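Stuck on the loading screen after the garage, my whole sorry log (now fixed)

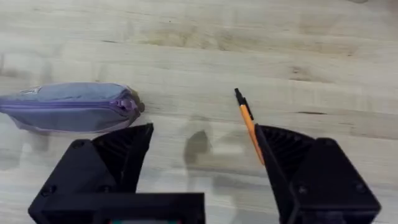 Elspeth Lamont

Feb 18, 2023

Right, I promised in the clan chat that I'd write this up properly, so apologies for the length. The game is Wokarley, the PC version, installed through the Plisura launcher. Ticket number is 314 if any of the support folk are reading.

The problem: I pick a tank, hit Battle, get the countdown, and then the map loading bar stops at 55 per cent and sits there. No crash, no error message, the music carries on quite happily. I can hear the engines once the match begins, so I'm clearly in it somewhere, parked at the spawn being no use to anyone. Alt-tabbing out and back gives me a black screen with a working cursor. The garage is fine. Replays are fine! Training rooms are fine as well, which drove me up the wall.

It started straight after the small patch, the one that changed the tracer colours. I've been playing since November and never had so much as a hiccup before that.

First thing I tried was the file check in the launcher. It found two damaged files and fetched them again, and I got one full match out of it (lost, but I was thrilled). Next match, stuck again. Ran the check a second time and it said everything was in order.

Then I took all my mods out. I only run the one, Pratico, which tidies up the ammo panel and shows your reload in bigger numbers. I dragged it out of the mods folder and restarted. No change whatsoever, so I put it back. Remember this bit, it comes back to bite me.

Graphics driver next. Mine was old so I updated it, rebooted, same thing. Dropped everything to low, same thing. Switched to windowed mode, and the bar stopped in exactly the same place but in a smaller box, lovely.

Sent the ticket in at this point with the log file attached. Fulgencio Arellano picked it up and was very quick, I'll give him that. He asked for the following:

Which maps does it happen on?
Does it happen with every vehicle or just some?
Is there anything left in the mods folder, including empty folders?
Could I send the settings file as well as the log?

I hadn't thought about maps at all. So I sat down with a notepad and played, or tried to play, for an evening. Harbour loaded. Quarry loaded. Moffat stuck, every single time, and so did the winter version of Moffat. Vehicles made no difference, I tried my light scout and the big slow howitzer and everything between. The evening I'd thought it was happening everywhere must have been rotten luck with the rotation, and the training rooms worked because Calum always sets ours up on Quarry.

Sent all that off. Meanwhile Calum Cruickshank from my platoon tried Moffat on his machine, same patch, no mods, and it loaded first go. Liesbeth Verstraete does use Pratico, and she was getting stuck just like me but had blamed her internet.

So back to the mod, which I'd have sworn I had ruled out. Fulgencio spotted it in the log: the game was still reading a Pratico file with the mod removed. When it first runs it makes its own folder of saved minimap pictures, and it doesn't put that in the mods folder, it puts it in the cache folder next to the settings. Taking the mod out leaves the pictures behind. The patch changed the minimap for Moffat and the old one no longer fits, so the loader waits for something that never turns up.

What fixed it for me:

Close the game and the launcher both (the launcher hides down by the clock, make sure it's really gone).
Take Pratico out of the mods folder.
Open the cache folder and delete the one called pratico_maps. Leave the others alone.
Start the launcher, run the file check, let it finish.
Start the game and go into a training room on Moffat before you risk a proper match.

It loaded in no time. I played 6 matches that night, four of them on Moffat of all places, and not one got stuck. Liesbeth did the same on hers and she's sorted too.

Euan Urquhart has since tried the newer Pratico and says it clears its own pictures when the game updates. I've not put it back yet, I've rather got used to the small numbers.

One thing still open: my key bindings went back to default after the file check and I can't tell whether that's connected. Fulgencio is asking, and I've left the ticket open until he's heard back. If yours did the same, please add a note below with your launcher version!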